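Krasniqi Used Transmission Listings
Data card, version 3

Summary

This dataset holds 2,000 listings for used and rebuilt automatic transmissions, collected from the stock pages of a parts yard, Krasniqi, and its partner shop, Devilari. Each row is one unit offered for sale. The listings were exported on 18/02/2018 and have not been refreshed.

Files

listings.csv has one row per unit.
fitment.csv links each unit to the vehicles it fits. A unit can have several rows.
warranty.csv has the terms as they were worded on the listing.

Fields in listings.csv

unit_id: text, unique
make, model, year: as typed by the seller
condition: used, rebuilt, or core only
miles: whole number, blank for rebuilt units
price_usd: price before shipping and core deposit
tag_code: the code stamped on the housing tag, if the seller gave one

Rebuilt units have no mileage because the two shops count it differently. Krasniqi resets it to zero after a rebuild and Devilari keeps the figure from the donor car. We dropped both. 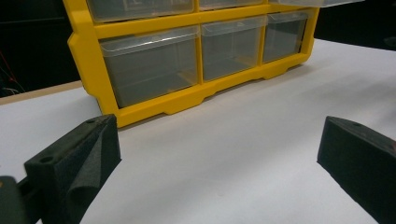

Year is the least reliable field. Sellers often put the year of the donor car, and the same gearbox may have been used for 4 model years. Join on tag_code where you can and use fitment.csv for everything else.

Cleaning

Grímur Nørgaard removed repeat listings by matching unit_id and price. Hrefna Lund checked 1,000 rows by hand against the original pages and corrected make and model spellings. Prices were left alone, including a few that look like typing errors. Transfer cases listed as transmissions were taken out. Manual gearboxes were never in the export.

Known problems

Core deposits are missing for all Devilari units.
"Low miles" in the notes column has no fixed meaning.
Some tag codes have the letter O where a zero belongs.

Use

Free for research and teaching. Please don't use the prices to quote a customer, as they are old and leave out freight.

Contact

Send corrections to Inger Kragh at Briltach, with the unit_id in the subject line.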